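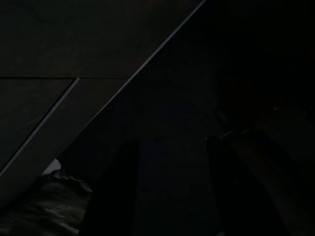

**Handout 4: Regular eating and the food diary**
Course "Food, Mood and Habits", evening group. Revised 5 March 2024.

Please read these pages before we meet again. You do not need to learn anything by heart.

## 1. What we mean by regular eating

Last time we spoke about the hunger signal and why it becomes weak when a person skips meals for a long period. Today we go to the practical side. Regular eating means three meals and two or three snacks, with a gap of no more than four hours between them while you are awake. At this stage the content of the meal is less important than the time of it.

Many participants ask me for a number of calories. You have surely seen the figure 2000 on food packets. It is a reference for labels, and it was never made for one particular person. In this course we do not count.

A week has 168 hours. When people write down how many of them go to thinking about food, they are often surprised, and some of them are also a little sad. Please be kind to yourself with this exercise. You may stop it at any moment. 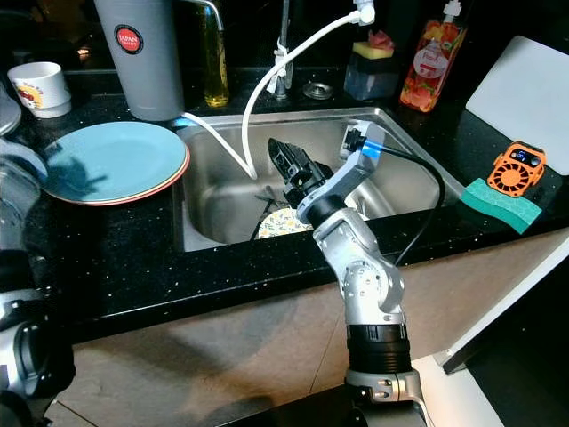 Sadia Soomro asked whether a late shift breaks the rule, as her first meal is sometimes at two in the afternoon. She said that breakfast at that hour feels like cheating.

It does not break anything. The day begins when you get up, and the gaps are measured from there. I have now added a column "time of waking" to the diary sheet, so thank you for this question.

## 2. How to fill in the diary

1. Write soon after eating, not in the evening from memory. Short words are enough.
2. Note the place and the company. "Alone, at desk" is a good entry.
3. Give one word for the feeling before and one word for the feeling after.

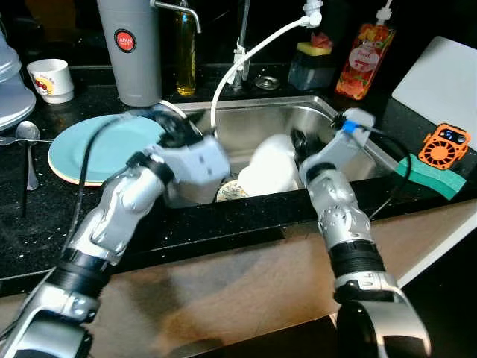
4. Leave out weights, both of the food and of yourself.
5. If you miss a day, leave it blank and continue with the next.

The sheet is the Rowbotham form, shortened by me. The long version has nearly 40 questions, and in the July group almost all participants gave up on it.

## 3. When the diary makes things worse

For some persons writing becomes one more rule to obey. Signs of this are correcting old entries, or eating differently so that the page will look nice. 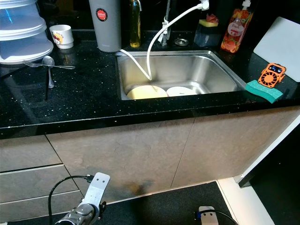
If you notice this in yourself, put the sheet away and tell me or Philomena Ó Néill before the next session. We can work with conversation only, and you will not fall behind the group. The diary is also no replacement for medical care. Fainting, chest pain or quick loss of weight should be shown to a doctor on the same day.

For next time: sections 1 and 2, and three days of diary if you feel able to do it.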